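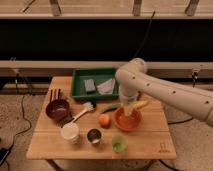 The washing-up corner: bowls, brushes and the long table

Monday 02/03/2020

After last month's item on bread tins I had more letters than I've had about anything since the great jam argument, and a good half of them weren't about bread at all. They were about washing up! So this time the whole item goes to it: the brush, the sponge, the cloth, the tray, and how to run a table where food is being got ready and dishes are being dealt with at the same time. I love this subject. I could talk about it all day, and at the Stikov kitchen on open afternoons I more or less do.

For anyone new to the newsletter, the Stikov kitchen is the shared one at the back of the old school, with the long table down the middle and one sink that has to do for all of us. One sink is the reason we think about these things so much. When several people are cooking and only one can stand at the tap, whatever can be done at the table gets done at the table, and you find out very fast which bits of kit earn their space.

A tray for the wet things

The best change we made over the winter was giving the sponge and the cloth a tray of their own. It sounds like nothing. A shallow plastic tray with raised sides, that's all it is, ours is green, and the sponge and the cloth live in it whenever they're not in somebody's hand. Before that they lived wherever they were dropped, usually on the wood, and bare wood does not enjoy a wet sponge sitting on it overnight. We had two pale rings by the window end that took Kamil Štefanec most of a January morning to sand out, and he has been a great supporter of the tray ever since.

A few things we've learned about it:

Keep it shallow. A deep tub feels more useful and ends up as a place where water collects and teaspoons go to hide.

Stand the sponge on its edge if it will stand. It dries far quicker with air on both faces, and a dry sponge doesn't smell.

Put it at the back of the table, in the middle, where everyone can reach it and nobody's elbow will send it flying.

Tip it out and rinse it at the end of each session. It takes less time than finding the tea towel.

Zdislava Sýkora wrote to ask whether a baking tray would do instead. It will, for an afternoon, but metal ones tend to rust at the corners if they're left with damp things in them, and then you've got a rusty baking tray and orange marks on your cloth. Plastic is kinder. An old seed tray without holes is perfect, scrubbed first.

Brush or sponge?

Both! I used to be a sponge person entirely, and then I was given a brush with a good long handle and I have not looked back. The handle is the point of it. You can get to the bottom of a tall cup without folding your hand in half, you can keep your fingers out of water that's properly hot, and you can scrub round the inside of a bowl in one sweep instead of lots of little dabs.

Where the sponge wins is anything flat, and anything with a nice finish. Glossy bowls are a good example. If you have a favourite one with a deep shine on the inside, go gently with it: soft side of the sponge, warm water, no powder. The shine on a glazed bowl can put up with years of ordinary washing but it won't forgive a scourer, and once it has gone dull there's no bringing it back. I learned this on a bowl of my aunt's and I still feel bad about it.

The brush is also the right tool for vegetables, provided it is a different brush. Please keep one for food and one for dishes. We tie a bit of string round the handle of the vegetable one. Cucumbers and peppers only want a rinse and a rub with the hand, but potatoes and carrots straight out of the ground deserve the bristles.

Leave a brush lying on its side or hang it up, but don't stand it bristles down in a cup. They splay, and after that it's only good for boots.

Fruit and veg on the same table

Several people asked how we manage to have produce out on the table with the washing-up things a hand's width away. The answer is bowls, and plenty of them. Everything that has been rinsed and is ready to eat goes into a bowl. Whatever is loose on the wood still needs doing. That is the entire system, and it works so well that I now do it at home, where there's only me to confuse.

Colour helps enormously. If you've a bright bowl and a dark bowl, give them different jobs and stick to it. Ours go like this: bright for what's ready, dark for peelings and ends. A new helper needs telling once. We tried labels for a while, but labels get wet, and then you have a bowl with a bit of grey mush stuck to it.

Soft fruit wants a bit of thought. A peach or an apricot left to roll about on a working table will be bruised by teatime, so give it a place before you start moving pans. Bananas shouldn't share a bowl with anything you're hoping to keep for the week, they hurry everything else along. Sweetcorn is the opposite, tough as you like, and can go anywhere. And if a cucumber has gone a little bendy, twenty minutes in cold water does wonders for it, I promise.

Cups in a row

We line our cups up along the front edge of the table, nearest the people. Used to be they were stacked beside the sink, and every time someone wanted a drink the person washing had to stop and step aside. Now you take one from the row, and when you've finished with it, it goes to the sink end. You can tell from across the room how many are left and whether it's time to wash some more.

Mixed cups are fine, by the way. More than fine. I've never understood the wish for a matching set in a shared kitchen. If they're all different then everyone knows which is theirs, and half the arguments disappear. Metal ones are marvellous with children about, though they do get hot with tea in them, so hand them over by the rim. A wide white cup is handy for more than drinking: use it for rinsing berries, for beating an egg, or for soaking the gunk off a few forks.

Chopsticks and other sticks

The awkward things in any kitchen are the long thin ones. Chopsticks, skewers, wooden spoon handles - they roll, they drop behind things, they get mixed up with each other in the drawer. Keep them upright and together, at the back, where they won't be knocked. When you wash wooden ones, do them all at once: gather the bundle in both hands and rub them against each other under soapy water as if you were warming your palms. It's quick and it's oddly satisfying. Then dry them straight away in a cloth and stand them with the ends you eat from pointing up.

Looking after the tabletop

A light wooden top shows everything, which I rather like, it keeps us honest about crumbs. Wipe along the planks and not across them, so you're lifting crumbs out of the joins and not pushing them in. Use a cloth that has been wrung out hard. For beetroot and berry stains, half a lemon and some salt, left for a few minutes and wiped off, and don't be alarmed if the patch looks paler than the rest for a day or so.

We oil ours twice a year. Kamil does it in the evening with an old cotton shirt, one thin coat, then another the next morning, and the kitchen is closed until it has gone off properly. The spring oiling is coming up and I'll put the dates on the door. If you've got things stored underneath, please collect them beforehand - there's a box of jars marked Zeman that has been there since the autumn fair, and a very good colander.

Your letters

A reader on the Mukton road says she keeps a second cloth purely for drying her hands, in a different colour from the dish cloth, and that it has halved her laundry. I've tried it for a fortnight and I'm converted.

Another asks what to do about a cloth that smells even when it's clean. Boil it! A big pan, plenty of water, a spoonful of washing soda, ten minutes at a simmer, then out on the line. If it still smells after that, it has had a good life and can go on to floors.

And somebody who signs only as "Ziveck, upstairs" would like it known that drying up with a tea towel is a waste of effort and everything should be left on the rack. I disagree warmly on the subject of knives and anything wooden, but for cups and bowls I'm on your side.

Next open afternoon

The kitchen is open to all from two o'clock, and you don't need to book. Bring an apron, a cup if you have a spare one to leave with us, and any vegetables that want using up. We could do with another dish brush or two as well, long handles please. Soup is the plan, with whatever fruit comes in cut up for afterwards, and Zdislava has offered to show how she gets burnt milk off the bottom of a pan without a scourer. I've seen her do it and I'm still not sure how it's done, so I'll be standing at the front.

Next time: drawers, and what on earth to do with lids. Send me your lid troubles by the end of the month and I'll answer as many as I can fit.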